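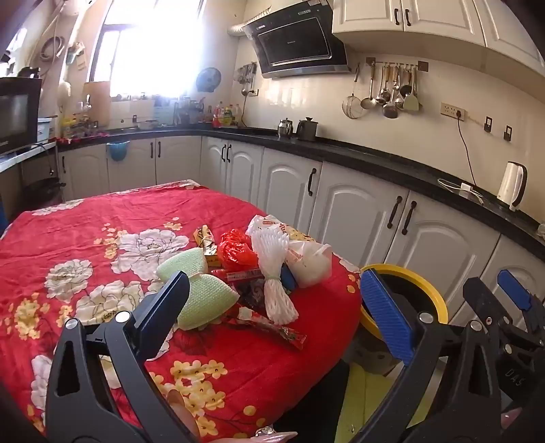 Household Notes: Water Hardness and Kitchen Textiles

Most complaints we receive about stiff or graying table linens trace back to mineral content in the wash water. The building supply at Skudport was tested again in June and came back at 300 parts per million as calcium carbonate, which puts it in the very hard range. The previous reading was 104, taken before the switch to the Bimska well.

At 300, ordinary detergent loses part of its cleaning power to calcium and magnesium before it reaches the fabric. The residue binds to cotton fibers and dulls printed colors, reds and dark blues in particular. Raising the detergent dose helps up to a point. Past that point the rinse cycle cannot clear it, and the cloth dries stiff.

Sang Hồ in Building Services recommends the following for machines on the shared line:

Use the dose printed on the package for hard water, not the standard dose.
Add washing soda to the drum before loading, about 16 grams for a half load of cottons. Do not use it on wool or silk.
Select the extra rinse.
Wash printed cloths at 86 degrees Fahrenheit or lower. Treat grease spots with dish soap first.
Keep vinegar out of any cycle that contains bleach. The two release chlorine gas.

Oilcloth and vinyl-coated covers should not go in the machine. Wipe them with a damp sponge and mild soap, then dry them flat. Scouring pads scratch the coating, and the scratches hold stains.

Residents of the Okafor wing are on the softened loop and can keep using the standard dose. The softener there is a Pistlow unit and regenerates overnight, so pressure may drop for a short time.

Test strips are available at the front desk. Dip for one second, hold level, and read the color against the chart on the tube. Readings above 500 should be reported to Building Services with the unit number and the tap used.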